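7.3 Preparing the booth for visitors

These steps apply when the Kellix two-hand cell is shown to the public, for example at the Muststead open day in December. For routine operation, see section 4.

1. Clear the tabletop, then place the bin near the middle of it with the label toward the robot.
2. Flip the lid fully back. The cell does not open or close the lid in demonstration mode.
3. Load program 42 and set the speed limit to 200 mm/s.
4. Move both hands to the ready pose, one on each side of the bin, fingers toward it.
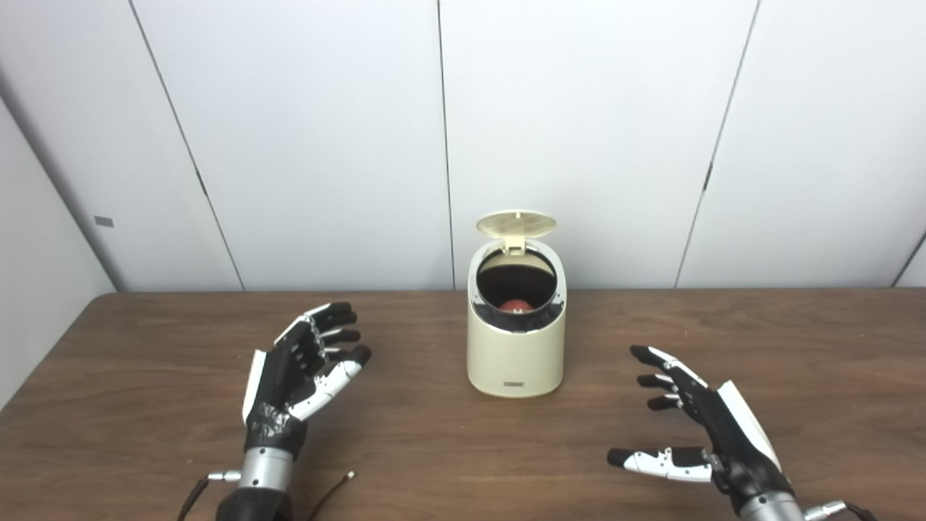
DEMONSTRATION OBJECTS

Use only items from the Danuteo object kit. The red ball and the red apple are both suitable for the left hand. Items wider than 61 mm need the wide grip setting.

5. Take any item left in the bin out by hand with the cell paused.
6. Set the apple on the table to the left of the bin, within reach of the left hand.
7. Press Start. The left hand closes on the apple from above while the right hand stays open on its own side.

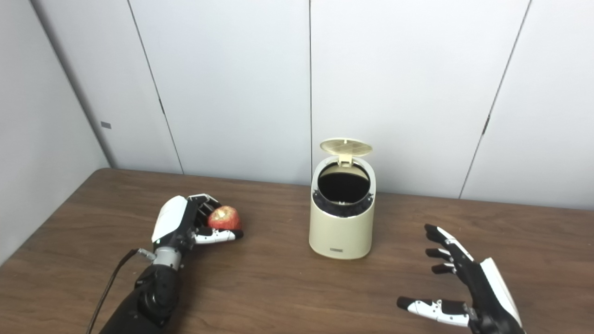

8. Wait for the grip signal before talking visitors through the next move - the program holds for 11 seconds at this point.
9. After release, confirm that both hands have returned to the ready pose.

CAUTION: Keep visitors behind the floor line whenever the drives are powered. Do not reach over the table to straighten an object.

NOTE: Check the cables at both wrists between groups. A cable caught under a forearm will trip the torque limit.

Report faults to Iulian Munteanu at the Bakos service desk. Changes to program 42 must be approved by Fanni Szekeres.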